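Tag: Home & Small Repairs

Thread: choosing a cloth for the work table

1/ In April I moved my small repairs from the kitchen to a proper work table. The first thing I missed was a cloth on it. On a bare surface every little part jumps away.
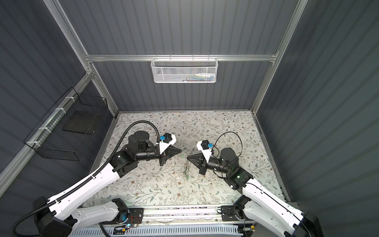 2/ I have used plain cloths before, gray and white. For me a floral pattern is nicer to look at for a whole evening. My sister thinks it is too much like a grandmother's table. I like grandmothers' tables.

3/ There is one problem with flowers. Small parts can hide in them, and the worst are the clear or greenish plastic ones. So I put down one part at a time, in the middle, and the rest stays in a jar.

4/ Before buying, measure the table and add 6 cm on each side. My first cloth, from Plerden, was too short and it moved every time I leaned on it. The second is from the Hetora market and cost 9 euros.

5/ Wash it before you use it the first time. Mine went in at 45 minutes, short program, and it became a little smaller. I was glad that I had not cut it yet.

6/ To keep it flat I iron it from the back side, then I leave it 20 minutes on the table before I put anything on top. Maybe this is only my superstition, but the folds do not come back so fast.

7/ Someone asked me about oilcloth. It is easier to wipe, yes. But screws roll on it, and in summer my arms stick to it. For painting or glue I would take oilcloth, for small parts I stay with fabric.

8/ Next I want to sew a narrow hem, because one edge has started to lose threads. If you know a good simple stitch for this, please write it to me.

2021-09-06

More from this author
Jars with lids from Flondel, small and large
How I sort old buttons
A lamp for the Escobar shelf

We use cookies to remember your settings. Accept / Manage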